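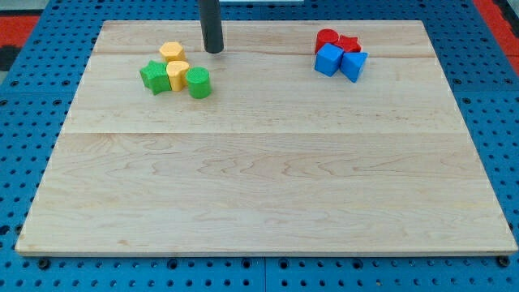
The Hokus bench cell is sold to schools, colleges and small training centres as a complete teaching station, delivered on one pallet and intended for use by staff with no background in automation. Its standard exercise is the sorting of shaped blocks. Eight are on the board in the session shown, with yellow and green pieces standing in one group and red and blue in another, well apart from each other, while the front of the board has been left clear. The exercise is modest in appearance, but it has been chosen with care, and a large part of the course supplied with the cell is built upon it.

Hokus is distributed by Ghumman, which also provides installation, repair and the two-day introduction for teaching staff. The price at the time of writing is £2180 for the cell with its arm, table, control box and a single set of blocks. A second set costs £70. Delivery is charged separately, and purchasers outside the mainland should ask for a quotation before placing an order.

Our assessment was carried out at the Cultemau training centre over a period of 11 weeks, with three groups of learners. The first was made up of school pupils in their final year, the second of adults returning to work, and the third of technicians already employed in packing and warehousing. The centre had previously used a larger machine from Nerer, which remains in service for advanced classes and which offered a useful point of comparison.

Setting up

The cell arrived in good order. The table is heavy and should be lifted by two persons. The printed guide is clear on the matter of cabling and less so on the levelling of the feet, where the drawings do not agree with the text. Staff at the centre completed the work in one afternoon, including the safety checks required by their own rules.

The perforated top was well received. Boards, stops and trays may be bolted wherever the lesson calls for them, and a layout can be recorded by row and hole so that the next class finds it unchanged. Two of the bolts supplied were of the wrong length. Ghumman replaced them by post without charge.

The exercises

Learners begin by moving the arm by hand control, at reduced speed, to a set of taught points. They then write a short program in which the arm visits those points in order. Only in the fourth lesson is a block picked up. Some of the adult learners thought this progress slow, and the technicians said so plainly. Staff took a different view, having seen earlier classes attempt too much on the first day with the Nerer machine and lose confidence when it stopped with a fault.

Once the block exercises begin, the merit of using several shapes becomes apparent. A cube may be gripped squarely by its sides and gives little difficulty. A star or a heart must be approached at a suitable angle, and the learner has to decide on that angle and enter it in the program. Pupils are asked to sort first by colour and afterwards by shape, using the same pieces, so that they must alter their instructions while the work itself looks much the same. The course book includes a page for recording failed attempts, and we would encourage teachers to insist upon its use.

Thierry Boyer, who leads the automation courses at Cultemau, was broadly satisfied with the results.

"With the previous equipment, I spent most of the lesson at the keyboard and the class watched me," he told us. "With this one they are willing to try things. If a block is dropped, it is only a block, and they put it back and look at their program again."

He was less content with the software. Programs are saved to the control box under a number and cannot be given a name, which led to confusion when more than one group used the cell in the same week. The supplier states that named files will be added in the August update, to be provided free to registered owners. We have not seen this update and cannot comment on it.

Reliability and support

The cell was in use on almost every teaching day of the period. It stopped without an evident cause on 3 occasions, and each time it was returned to work by switching the control box off and on. The taught positions were kept. One finger pad on the gripper showed wear towards the end of the trial and was changed by a member of staff using the tool provided.

Telephone support is offered during office hours only. Calls were answered promptly and by persons who knew the product. Centres which hold evening classes should nevertheless take note of the hours, as no help is available after half past five, and the section of the manual on faults is brief.

Limits of the product

Purchasers should be clear as to what the cell will not do. It carries light loads, it works within a small area, and its speed has been held down for the classroom. The camera option, by which the arm may find a block that has been moved from its expected place, is a separate purchase and was not part of our assessment. Without it, the learner must place each piece with some accuracy before the program is run – a discipline which the younger pupils found tiresome and the technicians took as a matter of course.

The Nerer machine is faster and better suited to those preparing for work on a production line. It also requires its own enclosure and a trained supervisor. For a first course, and for centres with one room to spare, we consider the Hokus cell to be the more suitable purchase, provided that the second set of blocks is ordered at the same time. Cultemau has retained its cell and intends to use it for the coming year's intake.

Print this article | E-mail this article

Search the magazine: Enter keyword Go Advanced search

Contact us | Copyright 2019. All rights reserved. | Back to top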